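Questions about our table tops and table mats

Drullinus Furniture Workshop - updated 03/07/2019

How do I clean the table top every day?
Wipe it with a soft cloth and a little warm water, always following the direction of the grain. Then dry it with a second cloth. Please do not use scouring powder.

Is the pattern the same on every table?
No. Each top has its own lines, so your table will look a little different from the one in our showroom. We can not accept a return only for this reason.

Do I need a mat?
For eating, no. For school work, glue or painting we advise it. The Gondow mat is soft plastic with rounded corners, and you can move it to the side when you need the bare surface.

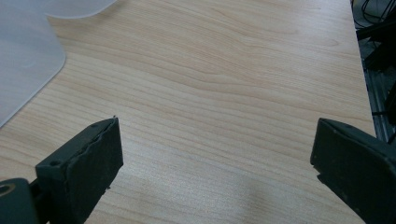

Light wood-grain top with a frosted plastic mat in the corner.

Can the mat stay on the table all the time?
Yes, but lift it once a week and wipe under it. Crumbs and water like to stay there - this is the most usual cause of marks.

Which sizes of mat do you have?
The longest is 800 mm. For the Prondolero table we also cut to your measure, and this takes 13 working days.

My mat does not lie flat. What can I do?
Leave it unrolled in a warm room for one night. Do not use an iron.

Who can I ask about an older table?
Write to Gobnait Doherty at the workshop and tell her the model name. For tables of the Badawi series, sold until October, she still keeps spare mats.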